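Gripper Upkeep, Granach Project
Student report, 6/25/23

Our job was to keep the two hand-held grippers in working order. Blue pads were checked for wear and the pivot screws tightened before each run.
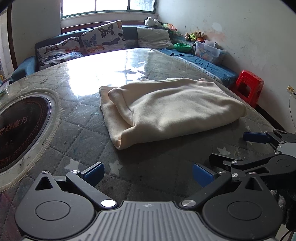

Figure 1. Gripper with fingers open, cream bundle ahead.

Linkage play was the main fault. We replaced one finger pivot in January and logged more than 2,000 closings afterward. 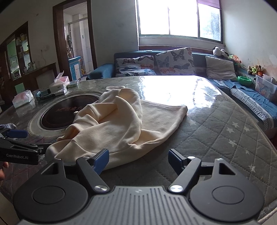 Pad alignment was set by eye. With the fingers open, both pads should angle inward, as they do over the sweatshirt. We reset one pad that sat too low.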